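The Dish School

Inside the kitchens where people are teaching machines to tidy up, one plate at a time
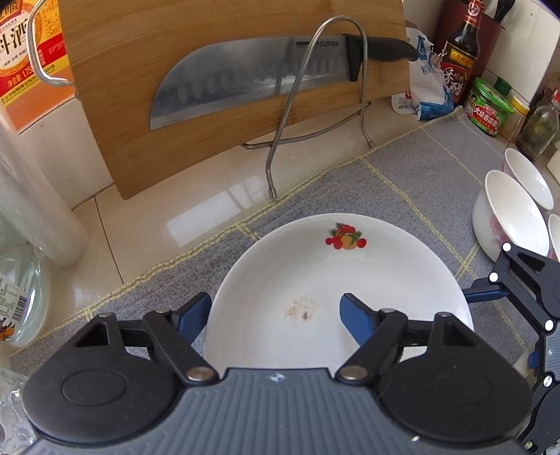

The first thing you learn at Velline is how long a person can spend on a dirty dish. I had signed up for an afternoon session thinking I'd be good at it. I wash dishes every night of my life! By my fourth try I had dropped a bowl, pinched a place mat by mistake and gained a whole new respect for my own thumbs.

Velline is a small outfit that gathers examples for learning systems. Its clients want robots that can work in ordinary homes, and ordinary homes are a nightmare for a machine. Nothing is where it was yesterday. So instead of writing rules for every cup and saucer, the people here do the job themselves, over and over, with a gripper in each hand and a camera looking down over the fingers. The recordings go to a program that studies them and tries to work out what a person would do next.

The grippers are wonderful things, and lighter than I expected. You squeeze, and two fingers close. There's no wrist in there helping you out and no palm to catch a slip. All the little tricks your hand does without asking are gone, and you have to find new ones. Picking up a plate is the classic beginner's lesson. One finger goes outside the rim and the other goes over it, and then you close gently and hope. Go in too flat and the bottom finger bumps the table. Go in too steep and the plate swings like a porch seat.

I got it on the seventh or eighth attempt and let out a yell. The woman at the next station didn't even look up. She had recorded 200 runs that week and was somewhere deep in a rhythm of her own, stacking bowls with a soft tap, tap, tap.

Real kitchens, real clutter

What surprised me most was how much everybody cares about mess. The early sets, recorded four years ago, were made on clean white tables under studio lights. They looked lovely. A robot trained on them did beautifully on clean white tables under studio lights and then fell apart the moment it met a kitchen with a window.

So now the company goes to the clutter. Vallorside, the project I was visiting, is built entirely from kitchens that look like somebody cooks in them. A knife might be out by the cutting board. There are sauces and vinegar and half the pantry lined up along the wall, labels facing any which way. Sun bounces off the tile. Plates have fruit printed on them, or a leftover smear from lunch, and bowls lean on other bowls. All of it stays put when the recording begins.

"If I clean up first, I've thrown away the hard part," the session lead told me. She has a rule against straightening anything before a run, and she enforces it cheerfully, mostly on herself.

The printed plates have turned into a pet subject. An early model kept treating painted fruit as if it were food, and would pause over a decorated dish as though waiting for someone to finish eating. The fix was more dishes - floral ones, striped ones, ugly souvenir ones from three thrift stores. The team still argues over which pattern caused the most trouble. I heard strong feelings about a rooster.

What a good example looks like

A run at Vallorside is short. Mine averaged 21 seconds, and the experienced hands are a good deal quicker. You start with both grippers in view, do one task, set the thing down and back off. Then you change something before the next one. Turn the plate. Move the bowls. Swap the side you reach from. Two identical runs are worth hardly more than one, so half the skill is in being a little bit different each time without getting silly about it.

Mistakes are another matter, and here I had it all wrong. I figured my fumbles would be tossed. Some were, including the one where I forgot what I was doing and waved at somebody. But a fumble that gets fixed is gold. If the plate slips and you catch the edge again and carry on, the system sees how to get out of trouble, and trouble is where robots spend a lot of their time. My messy fifth run was kept. I was absurdly proud.

Every recording gets watched by a reviewer before it goes in. They check that the fingers stay in sight, that the task was finished, and that the short written label matches what happened. "Pick up plate" and "slide plate" are different lessons, and mixing them up does real harm later on. By the time I visited in May, the Vallorside dish set held 1287 approved runs, and the reviewers could tell you which of their coworkers had made a given clip just from the way the fingers came in.

The payoff, so far

Late in the day I got to see the other end of it. In a room down the hall, a robot arm called Skanden, trained on the kitchen runs, was clearing a table it had never been shown. It was slow. It came down over a plate, stopped, shifted a little to the left and took the rim with one finger over and one under. Then it lifted, wobbled and put the plate in the rack.

I knew that grip! I had spent an hour of my life on that grip. It missed the next plate completely and then went back for it, and I found myself leaning sideways in my chair trying to help.

Skanden clears a simple table in 8 minutes on a good day, which any teenager could beat if you could get one to start. Glasses are still rough going, and nested bowls confuse it. The next batch, named Yupanqui, will be all about stacks and things hidden behind other things, and the thrift store trips have already begun. I've offered them my souvenir plates. They asked if any had roosters.

412 shares | 37 comments

Related stories
Folding a Shirt Is Harder Than Chess
The Warehouse That Learned to Share Its Aisles
My Week With a Robot Lawn Mower
Why Machines Still Can't Find the Light Switch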